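Facilities Service Desk
Ticket 200-12
Opened: August 2, 2019
Category: Laundry and garment handling
Location: Kavton Residence, ground floor folding room
Reported by: Britt-Marie Solheim, Housekeeping
Status: Open, monitoring

Summary
Knit shirts returned from the Tremix dryer are arriving at the folding table with set creases. Folded items do not hold a flat edge, and stacks lean when they are carried to the shelves on floor 3.

Reported issue
Housekeeping first noted the problem after the drying program was changed from low heat to standard heat. Cotton trousers and heavier items are not affected to the same degree. T-shirts and other light knits show hard creases across the body and sleeves. Staff have been smoothing these by hand, and folding for each resident now takes 12 minutes longer than the time allowed in the schedule.

Actions taken
1. Lint screen removed, cleaned and refitted. No change.
2. Load size reduced by one third. Slight improvement on light knits.
3. Program returned to low heat with the cool-down period set to 21 minutes. Improvement on most items.
4. Motach contacted regarding the moisture sensor. Reference number received. A technician visit is to be arranged for September.
5. Staff reminded that garments are to be taken out promptly when the cycle ends and must not be left in the drum during breaks.

Response from Motach
The sensor may be reading low when the drum is lightly loaded, in which case the cycle will run past the point at which knits should be removed. Until the visit, please use timed drying for T-shirts and dry them separately from trousers and towels.

Requester comment
Timed drying is acceptable as an interim measure. Please advise whether the same instruction applies to the Cheng unit in the annex.

Service desk reply
The instruction applies to both units. Folding practice should also be reviewed while the ticket remains open. A white garment placed at the top of a stack, over black and a paler one, can still bunch at one corner even when the pile is otherwise neat, and a knit left in a long heap like the red T-shirt on the right side of the table will take on further creases where it lies folded over itself. Shirts awaiting folding are to be laid flat, and any bunched corner is to be smoothed before the stack is moved.

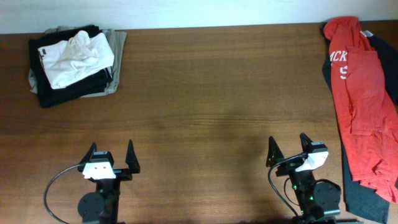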